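Speaker notes – Paper on cloth: handling single sheets on a patterned ground
Inese Grīnberga, Clerden print and textile study afternoon

Slot: 40 minutes including questions. Emlyn Bowen has the clicker. Keep the sample box shut until section 4.

1. Opening

Say who I am and where the work sits: textile side at Hememik, paper side shared with Veker.
The subject is narrow. One sheet of plain white paper, one large printed cloth, and what each does to the other when the sheet is laid down, turned or folded.
Define terms early. "Ground" means the cloth. "Sheet" means the paper. "Lift" means any part of the sheet not touching the ground. Last time the word "fold" was used for both materials and the questions went astray.

2. The ground

Printed cloth, night river subject after Van Gogh. Deep blues, with yellow and orange streaks for the reflected light and starbursts in the sky. The brushwork is printed, so there is no relief to feel. All the relief comes from the cloth itself.
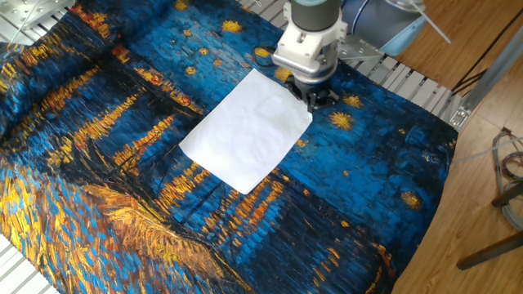 Plain grounds hide very little. A busy ground hides a good deal, above all shallow creases, as the eye takes a dark crease for part of the print. Run a flat hand over the cloth before laying anything on it.
Soft folds tend to collect at the side where the cloth is slack. Leave them there. Pulling them out from the opposite side moves the whole ground and anything resting on it.
Thin paper will let a strong blue show through faintly. Useful for lining up, a nuisance for judging whiteness. Pause for the Rimkutė people, who will want to talk about opacity. Refer them to the handout.

3. Laying the sheet

Hold by two opposite corners. Lower one long edge first and let the rest follow.
Set it at an angle to the print. With this design the streaks give a strong direction, and a sheet laid parallel to them looks straighter than it is.
Do not press out creases on the cloth. The ground gives, and the crease comes back. Take the sheet to a hard board.
The sheet follows the cloth. Where there is a rise underneath, it shows as a soft grey shade on the paper – point to the shading, then move on. 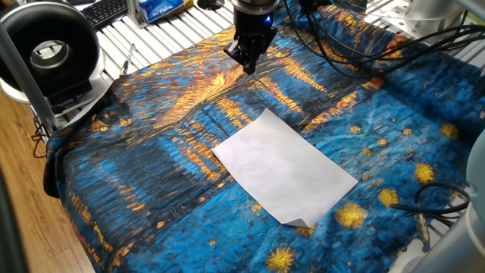

4. Corners

Open the sample box now.
A corner can be in one of three states: flat, curled, or folded over. Curl is a bend with no crease line. Folded over means the corner has come back across the sheet and shows as a small triangle.
Paper folded once by the corner remembers it. In our bench trials at Clerden in March we turned the same corner 8 times, and by the end it lifted without being touched. Six of the 7 papers tried behaved this way. The exception was the softest, which lay flat again.
Pinch close to the point of the corner and keep the other three down. A wide pinch drags the cloth up with the paper. 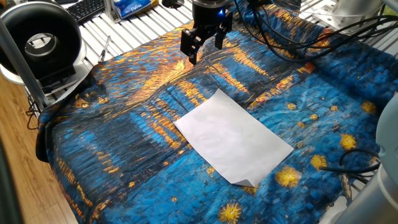 White sheet on the printed ground, one corner curled up and folded back.

If asked about grain direction: curl is easier to read when the grain runs with the long side. We did not test across the grain on this cloth.
If asked about static: not measured. Say so and leave it.

5. Light and judging flatness

Low light from one side shows lift best. A lifted edge throws a thin shadow, and on dark blue this is harder to see than on the yellow, so move your head before moving the sheet.
Overhead light flattens everything. Good for recording the print, poor for checking the paper.

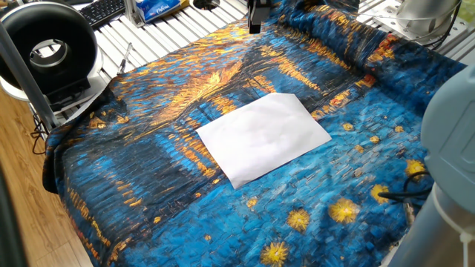 Check the edges in the same order each time, starting with the one nearest you. Record lift by edge and not by corner, otherwise a corner gets written down twice.
Allow up to 6 minutes for the sheet to settle before recording. Emlyn thinks this is generous. Let him say so if he wishes.

6. Close and questions

Handouts are at the end of the front row. The recording form is on the back.
Samples may be handled with clean hands, and go back in the box in number order.
Next step is the same work on a heavier cloth with a smaller repeat. Veker to supply the paper.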